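Gollell is a plumbing and bathroom fitting company in Satdale. We put in sinks, faucets, tubs, showers and toilets, and we fix the ones other people put in years ago. Most of our work is in houses and small apartment buildings, with a few offices and one dental practice.

## How we started

The company began as a repair counter at the back of a hardware store on Jin Street. People brought in leaking valves and we rebuilt them while they shopped. After a while more customers wanted us to come to the house, so we bought a van. The hardware store has closed, but we kept the counter and now rent the whole building.
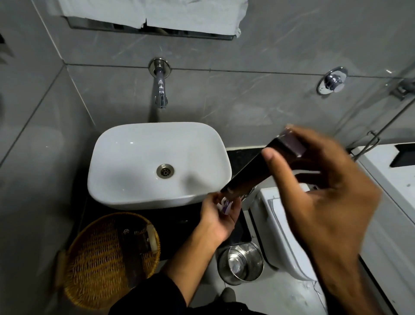 The counter is still open on weekday mornings. Bring the old part with you if you can, even if it's in pieces. We stock 1600 different washers, cartridges and seals, including a lot for faucets that are no longer made.

## Where we work

We cover all of Satdale and Tunatville, plus the farms along the county road between them. Tunatville has hard water, and we usually suggest a shutoff valve under every fixture there - the older ones tend to seize. Outside that area, call and ask. We do travel for full bathrooms, but not for a dripping tap.

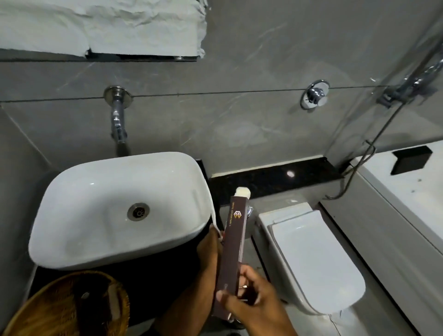 Last year we finished 70 full bathrooms and made 317 repair calls. A full bathroom normally takes us two to three weeks once the tile has arrived. We do our own tiling and waterproofing. Electrical work goes to a licensed electrician, who bills you separately.

## Prices and deposits

Estimates are free and given in writing. For a full bathroom we ask for a $500 deposit, taken off the final bill. If we find rot or bad pipe behind a wall, we stop and call you before doing anything that adds to the price. 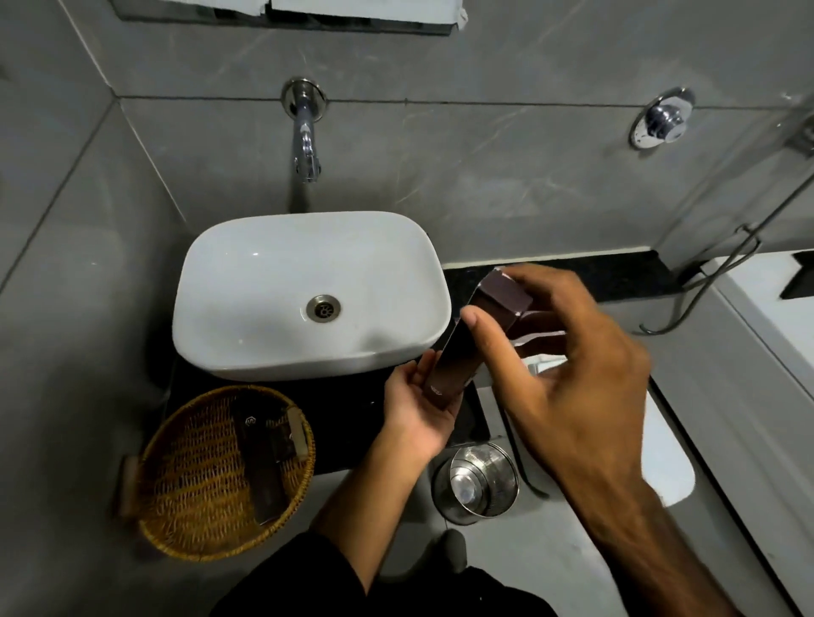 You can buy your own fixtures or order them through us. If you buy your own, please have them in the house before we start and keep the paperwork - the maker's warranty is in your name. Our labor is covered for two years.

We close for the first week of June every year. Emergency calls that week go to voicemail, which we check twice a day.

Page updated 30 Jan 2023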